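Werkstattbuch, November, Nachmittag
Betrifft: Greifringe und Lattentablett, Musterset Zondow

Set ist seit heute Vormittag auf dem runden Tisch. Rostance hat das Tablett geliefert, die Ringe kommen über Quintero. Gewünscht wird eine Einschätzung, ob wir das so in die Ausleihe nehmen. Vorab: Ich bin vom Tablett nicht überzeugt und von den Ringen nur teilweise.

Zum Tablett. Helles Holz, niedrige Wände aus waagerechten Latten mit Lücken dazwischen, kurze Pfosten an den Ecken und in der Mitte der Seiten. Sieht freundlich aus. Im Begleitzettel heißt es, die offenen Seiten würden »zum Hineinschauen einladen«. Mag sein. Ich sehe vor allem viele Kanten, an denen man beim Abwischen mit dem Lappen hängen bleibt, und Fugen, in denen sich Krümel sammeln. Eine geschlossene Wand wäre in einem Zug sauber. Der Boden hat auch schon leichte Scheuerspuren, und das bei einem Musterstück. Ob die vom Transport kommen oder von uns, lässt sich jetzt nicht mehr klären. Beim Auspacken hat keiner nachgesehen, ich auch nicht.

Traglast laut Zettel 3000 g. Wozu, ist mir unklar. Das Gewicht bekommt man mit Ringen nie zusammen, und wer Holzklötze hineinkippt, hat hinterher noch mehr Kratzer. Als Verkaufsargument taugt die Zahl, für uns sagt sie wenig.

Wichtiger ist mir die Stellfläche. Auf dem runden Tisch passt das Tablett nur, wenn man es ordentlich nach hinten schiebt. Macht man das nicht, steht die vordere Ecke über.

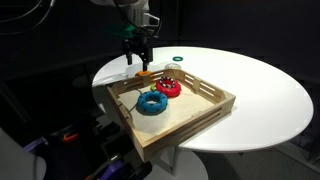

Bleistiftnotiz am Rand, andere Handschrift: Der Tisch ist schuld, auf dem rechteckigen im Nebenraum hat man das Problem nicht, und deswegen ein Tablett abzulehnen, wäre albern.

Zugegeben, der Tisch ist glatt und rund und für eckige Sachen kein guter Untersatz. Nur stehen in der Ausleihe eben fast überall runde Tische, und eine überstehende Ecke ist genau die Höhe, in der kleine Kinder vorbeilaufen. Ich bleibe dabei: Entweder ein kleineres Format oder etwas Rutschhemmendes darunter. Rostance nach beidem fragen. Wenn sie wieder auf Seite 12 im Katalog verweisen, gleich zurückschreiben, die Seite kennen wir.

Zu den Ringen. Blau: matt, dunklere Vertiefungen auf der Oberseite. Ich weiß nicht, was die sollen. »Tastanreiz«, klar, aber mit dem Finger gespürt habe ich vor allem, dass man da mit der Bürste ranmuss. Rot mit Schachbrettband am Innenrand: der einzige, bei dem mir die Gestaltung einleuchtet, der Kontrast ist auch von der anderen Tischseite noch gut zu erkennen. Fragt sich, wie lange das Muster beim Spülen hält. Das prüfen wir vor jeder Zusage, nicht danach wie bei den Rasseln von Skokbridge. Damals war der Aufdruck nach sieben Durchgängen grau, und auf die Gutschrift haben wir bis ins Frühjahr gewartet.

Orange: durchscheinend, dick, kleine Noppen rundum am Außenrand. Von den dreien der, den ich am ehesten nehmen würde. Bei durchscheinendem Material fallen Risse früher auf als bei deckend eingefärbtem, jedenfalls rede ich mir das ein. Belegt habe ich es nie. Gegen weißen Untergrund gehalten kann man ihn recht gut durchsehen, also bitte zur Kontrolle immer neben das Tablett auf die Tischplatte legen, auf dem hellen Holz taugt das nichts.

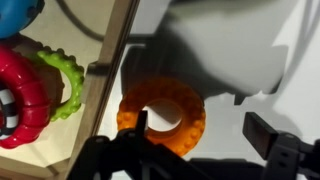 Eingewandt wurde beim Kaffee, dass die Noppen das Erste sein werden, was abgekaut ist, und dass ich beim blauen Ring über die Vertiefungen schimpfe und beim orangen die Noppen durchgehen lasse.

Stimmt, das ist nicht konsequent. Noppen bekomme ich mit einem Schwamm sauber, Vertiefungen nicht, das ist der ganze Unterschied. Zum Abkauen: Die Zugprobe machen wir selbst. Auf das Datenblatt verlasse ich mich nicht, darin fehlt sogar die Angabe, ob die Noppen mitgegossen oder nachträglich aufgebracht sind. Quintero soll das schriftlich geben.

Noch zum Tablett, fast vergessen: kleiner dunkler Winkel am Holz, in der Ecke. Im Prospekt sind keine Beschläge zu sehen. Kanten abfühlen, vor allem zur Innenseite hin, und nachsehen, ob er fest sitzt. Falls das eine nachträgliche Verstärkung ist, möchte ich wissen, was vorher nicht gehalten hat.

Preis steht mit 245 Euro für das komplette Set im Angebot. Dafür bekommen wir beim bisherigen Lieferanten Ringe plus geschlossene Kiste und haben noch Geld für Bürsten übrig. Ich höre schon, dass die Kiste nicht so hübsch ist. Ist sie auch nicht.

Offen:
– Rostance: kleineres Format, Unterlage gegen Rutschen, Beschlag in der Ecke
– Quintero: Noppen, Haltbarkeit des Schachbrettbands
– Spülprobe rot und blau, Zugprobe orange
– Tablett bis dahin nicht in die Ausleihe geben, auch nicht »nur mal übers Wochenende«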